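Hand-held gripper check, Stistura bench
Filled in by Hnat Kobzar, October 2020

I do this before every batch of demonstrations (yes, every batch, Mizanur!). The method only works if both tools behave the same, so anything that drifts goes straight into the training data and we find out weeks later.

1. Finger pads: OK. A bit worn and dusty, but they still meet flat. Wipe before starting.
2. Pivots and bushings: OK. No wobble on either tool.
3. Joint collars: OK after a tweak. One had crept round a touch, so I nipped it up.
4. Cable clear of the wrist: PASS, just. Please tape it down, it snagged me twice in January.
5. Pinch test on the leather pouch: OK. Grip the top edge, hold for 12 seconds, no creeping.

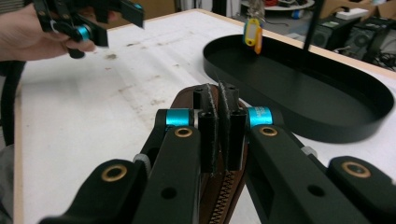 6. Left and right timing: OK. Out by 8 milliseconds at worst, and we allow 200, so I'm very happy with that!
7. Tabletop: scuffed but fine. I did ask Mizanur Mollah whether we should repaint it and he'd rather leave it alone, as the policy trained on 4000 demonstrations coped better with a grubby table than the one trained on a clean one. Lovely result, that, and it saves me a tin of paint.
8. Tray empty at the start: OK.

Still to do: order spare pads from Soltier, and re-run item 6 once the new firmware is on.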